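How to Take a Car on the Wurnimar Ferry as a Foot-and-Vehicle Party

Last checked 4th October

Plenty of families end up split at the Hendcombe terminal, with one person driving the car aboard and the others walking on. The ferry company allows this on every Tumero sailing, but the booking form does not make it obvious. The steps below cover the booking, the terminal and the car deck. 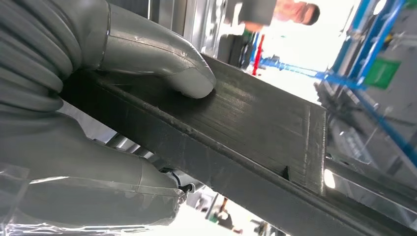
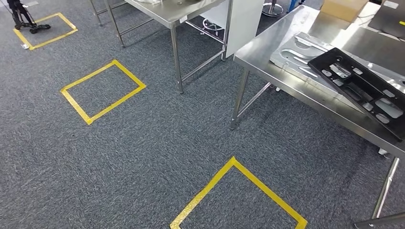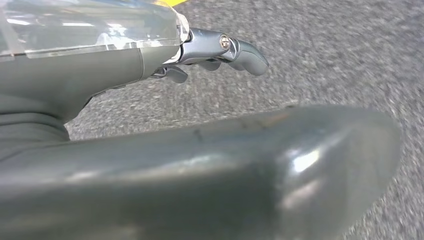
Before you book

Measure your car with everything attached. The fare is set by total length, including a tow hitch, a bike rack or a cargo box that hangs over the back. A tape measure on the driveway is good enough. Write down the height too, with the roof box on. The side ramps on the older boat, the Xue, have a lower ceiling than the center lane, and the booking system assigns the lane from the height you enter.

Check the sailing calendar for the month you are traveling. The winter timetable runs through the end of March, and the late afternoon boat does not carry vehicles until it is over.

Step 1: Make one booking

Choose "Vehicle and passengers" on the first screen. Enter the driver first. Then add every other traveler under the same booking and change their boarding type from "In vehicle" to "On foot." The menu for this is under each name, in small type. If you make two separate bookings, the foot passengers pay a second booking fee and will not be moved with the car if the sailing is changed.

Step 2: Save the boarding passes

You will get one pass for the car and one for each walker. Send the walkers theirs before you leave home. Phone service at Hendcombe is poor on the harbor side of the building, so save the passes as files or print them.

Step 3: Drop off the walkers

Follow the signs for Short Stop, to the left of the traffic circle. You have ten minutes there. Unload anything the walkers will want during the crossing, such as coats, medicine and food. The car deck is locked once the boat leaves the dock and the crew will not open it for a forgotten bag.

The walk from Short Stop to the passenger gate is 200 yards, mostly level. Anyone who can't manage it should stay in the car. Tell the agent at the booth and the boarding type can be changed on the spot at no charge.

Step 4: Check in the car

Go back around the circle and take the road marked Vehicles. Check-in closes 45 minutes before sailing for cars and 20 minutes before for walkers. Have the pass ready with the bar code facing up. The agent will hang a lane card on your mirror. Leave it there until you are off the boat.

Turn off the engine while you wait in the lane. There are restrooms at the head of lane 4 and a coffee window that takes cards only.

Step 5: Drive on

Put your headlights on low and follow the deckhand's signals, even if the car in front does something different. Pull up close when asked. Once parked:

Set the parking brake and leave the car in gear or in Park.
Turn off the car alarm, or at least the motion sensor.
Fold in the mirrors.
Note the color and number on the nearest stairway door.

Step 6: Meet up on board

The walkers' gangway comes out on the main passenger deck, by the snack bar. Drivers come up from below by the stairs or the elevator. The information desk is the easiest place to find each other.

Step 7: Getting off

Drivers are called by deck, usually ten minutes before docking. Walkers can go down to the car with the driver at this point and ride off together. At Tumero this saves a wait, as the pickup area there is small.

Questions about changed sailings go to the desk at Hendcombe. Ask for Theano Stamatopoulos on weekdays or Fengying Guo on weekends, and have your booking number with you.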